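Skumholm Student Surgical Robotics – gallery

Our project asks whether students can learn to suture with two robot arms in one term. I went in doubtful, and after 29 practice sessions I still am. The captions are mine, so complain to me and leave Estíbaliz Cordero, our supervisor, in peace.

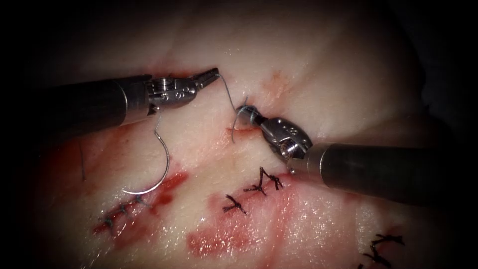
Both graspers on the thread, needle hanging under the left wrist. Three rows of stitches so far. Neat knots look good in a gallery – they say very little about whether a wound would hold.

What comes next
Ivier, our scoring program, gives marks out of 70 and seems to like speed more than I do. In November we try the Nurnlow task, which has a time limit. I'd sooner see a pull test on every knot before anyone talks about progress.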